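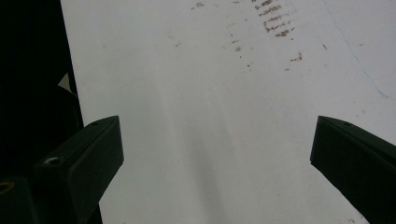 My white work surface, with reddish-brown marks up at the far end and a gray streak toward the middle.

I do pretty much everything on a white surface. Crafts, bills, potting up seedlings, the occasional sandwich. White is lovely for finding a dropped bead and terrible for hiding anything, so I've gotten fairly good at cleaning one (practice, practice!). Here's my routine, start to finish.

What I use:
Dish soap
Baking soda
A spray bottle of warm water
Two microfiber cloths
An old plastic card
A melamine sponge, the plain kind from the Finley multipack

First, brush off the dry stuff. If you wet gritty specks before they're swept away you just rub them around, and I have the scratches on my old desk to prove it. Lift anything crusty with the plastic card held nearly flat.

Next, a squirt of dish soap in warm water, spray, and walk away for a few minutes. I usually go make coffee. Then wipe from the far end toward you, turning the cloth as you go. Gray smudges often come up right here, and if one vanishes when you move the lamp, congratulations, it was a shadow! I have scrubbed at a shadow for longer than I'd like to admit.

Reddish-brown spots take more figuring out. Mine could be rust or could be coffee or plain old dirt, so I start gentle. Mix baking soda with a little water until it's like toothpaste, dab it on, and leave it 40 minutes with a damp cloth over it so it doesn't dry out. Rub in small circles and rinse. If there's still color, try lemon juice on a cotton swab, but only on plastic or laminate. Please keep it off marble or anything with an oiled finish.

The melamine sponge comes last. It's a very fine abrasive and it will dull a glossy top, so test a corner first and use hardly any pressure.

Rinse twice and dry with the second cloth. Baking soda leaves a chalky film if you skip the second rinse, and then you get to do the whole thing over on Monday.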